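Flerkano Community Help > Equipment and Purchasing

What to budget for a home-task robot besides the robot

Posted by millrace_ed, May 2, 2020

We are a small training center and we have approval in principle to buy one humanoid robot for household tasks – picking things up off the floor, opening drawers, moving laundry. The robot itself is mostly settled. What I need now is a number for everything else, and I have to hand it in before the budget for September closes.

The room is an ordinary one on the ground floor. It has a wood floor, one window and two wall outlets on the same circuit. We would furnish it as a bedroom. I have put down $1535 for furniture and props, which is a guess from looking at catalogs. I have nothing at all down for the floor, the overhead support, cables or spares.

What did you spend money on that was missing from your first list? And is it worth paying for real furniture, or will cheap stuff do for the first year? I would also like to know if people buy the service plan. Ours comes through Pallport and they want an answer with the order.

Ruxandra Toma

I did the purchasing for our room at Rivness, so I can tell you where our list was short.

Furniture and props: your figure is fine if you buy plain pieces. We bought low-cost furniture and would do it again. Spend a little time on what the handles and knobs are like before you order. A small knob close to the floor is a much harder job than a bar handle at waist height, and if every piece you buy has small low knobs you will be planning your whole year around that one problem. Get a mix.

Buy props you can replace. Plastic baskets are good for this, and you should get several of the same one at the same time, because the store will change the model and then your old results don't compare with the new ones. Write the item number on the purchase order.

Floor work needs its own line. I had assumed most tasks would be at table height, and a lot of ours are down low. That changes what you pay for. You need more clear floor, a longer cable and knee and shin parts on the spares list.

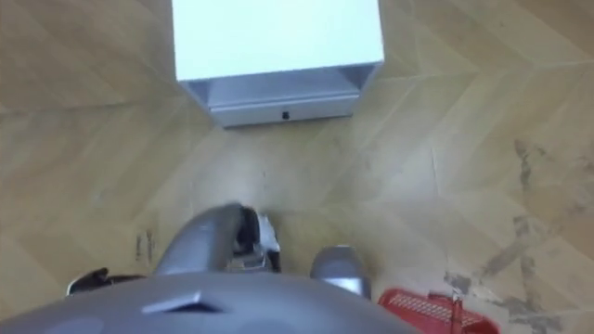
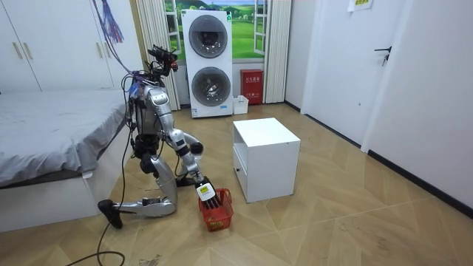 The white cabinet from above the robot's arms (first), and the robot kneeling with one hand on the red basket (second).

The floor in ours is a light herringbone, and it has dark scuffs on it. I had no money set aside for flooring. If your wood floor belongs to the building, ask now who pays for marks, and get the reply in writing. You could put down a cheap covering over it, but check with the robot's maker first what surface they want under the feet and knees. Thick foam was ruled out for us.

Overhead support: get a quote from a contractor for the ceiling before you order anything that hangs from it. Ours would not take the load where we wanted it and the bracing was a separate job with a separate invoice. Ask for the support to cover standing and kneeling. The first quote I was given only covered standing.

Cables: measure the real path from the outlet to the farthest place the robot will work, along the floor and past the furniture, then add slack. We bought the standard length and had to order again. Put in a line for cable covers too, even if you end up not using them everywhere.

Spares: the hand is the expensive part. Find out the price of one hand and the wait for it before you decide how many to stock. We keep one spare hand and a set of connectors. Connectors were $40 each from our supplier, and we have gone through more of those than anything else on the list.

I would hold back a tenth of the whole amount and not assign it to anything. Your finance people may not like that, in which case call it installation.

dunlow

get the service plan. we didn't and paid for two callouts the first year. cheap furniture is ok but bolt the tall stuff to the wall

harbor_tech22

I mostly agree with Ruxandra's list, but I see it differently on two points.

On the service plan, read what it covers before you say yes. Our Pallport plan covered the arms and the body and left out the hands, which were called wear parts. It was $188 a month. We kept it for a year and did not renew, and put the same money toward parts. If you have someone on staff who can swap a joint, price it both ways. If you don't, take the plan for the first year and look at it again.

On furniture, cheap is fine for beds and cabinets, but I would spend more on anything with a drawer. Low-cost drawer runners get looser with use and then you can't tell if the robot is getting better or the drawer is getting easier. We switched to a set from Pomare that cost more, and I have no complaints so far.

Things I don't see on anyone's list:

A second circuit. You said both outlets are on the same one. If you want a real washer or dryer in the room, talk to an electrician now.

A fire extinguisher, and whatever your insurer asks for with batteries.

Storage. Props pile up. Ours live in a closet down the hall, and the walk back and forth adds up over a day.

Staff time to reset the room. This was our biggest miss. Someone has to put the basket back, close the drawer and straighten the bed before every run. We logged 111 resets in one week and had budgeted no hours for it.

millrace_ed

Thanks, this is what I needed. I have added lines for flooring, ceiling bracing, the second circuit and reset hours. Pallport confirmed that hands are not in our plan either, so I've asked them to quote one spare hand with the order. I will leave the furniture amount as it is and look for cabinets with different kinds of handles.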